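The Second Pair of Hands at the Sorting Table

The returns building at Alcantara handles what people send back: kitchen goods, storage boxes, small household things, and a good deal of clothing. For most of its life the place has run on tables. An item comes out of its carton, somebody turns it over, opens whatever opens, decides if it can be sold again, and puts it on one of the racks behind. A busy shift gets through 3000 items. In September last year the first robot arms went in, and the work at the tables has been changing since then, more slowly than either the management or the staff expected.

I spent a few days there this spring. People had told me to expect a fast, loud operation. The automated end of the building is quieter than the rest. The arms move at a pace that would get a new hire spoken to, and they stop often.

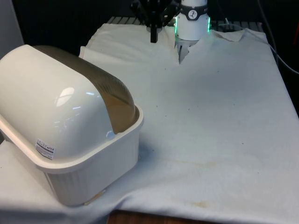

Alcantara Returns – Inspection and Handling, Madby site

Clothing is the hard part. A box keeps its shape when you touch it and a T-shirt doesn't. The grippers have to pinch a collar and lift without dragging the whole garment, and there may be other goods on the same table when they do it. An inspector with a few years behind her does this without looking. She also sees a stain before the shirt is fully open and has already made up her mind about it.

The software that runs the arms comes from Trusora, and it learns from people. Inspectors guide an arm through a task, again and again, and the recordings are used to improve the next version. Each new task starts with 200 of these runs. Some of the inspectors like it. One told me it was the first time in the job that anyone had asked how she did what she did. Another said her shoulders felt better and her head felt worse, and that by lunch she would trade it for a cart of winter coats.

Pay was the first argument. Guiding an arm was at first counted as ordinary table time, although it called for training the tables never did. After some months of talks the company created a separate grade for it, with a higher hourly rate and a limit of two hours at a stretch. Only 10 people hold that grade today. More have applied, and the list is long enough that a few have stopped asking about it. 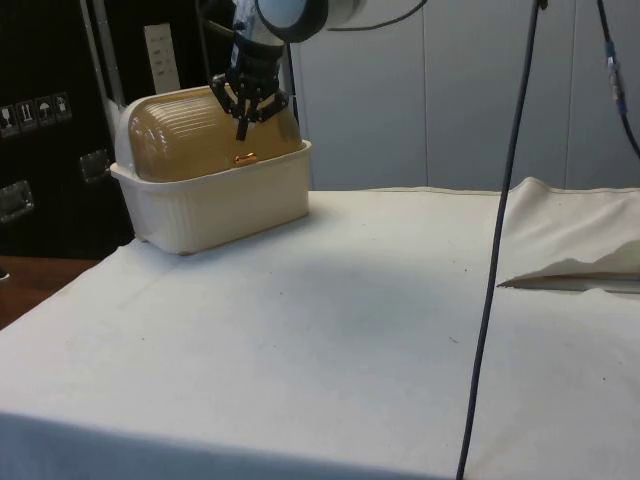 Lids are their own subject. Customers return containers with lids that lift, slide, snap or roll, and a person works out which kind she has by giving it a small push. The arm has to be taught each one. Push too hard and the product goes in the damaged bin, along with a note that somebody has to write up. Those notes used to be rare. They now take up part of every afternoon, and the inspectors have asked for a simpler form.

What has changed least is the number of people. The building employed around 1000 before the arms arrived, and the company says it has laid off no one on their account. It has also been slow to replace those who leave. Staff at the tables notice this in the schedule, where shifts that once had a floater now have none. A manager I asked about it said the openings were being reviewed.

Medov, the smaller returns firm across the road, has bought no robots so far. Several former Alcantara inspectors work there now. They told me the tables are the same height, the lighting is worse, and the breaks are longer – which for two of them had settled the matter.

At Alcantara the next step is footwear. The inspectors who will teach it have already asked for different chairs, and the chairs are on order.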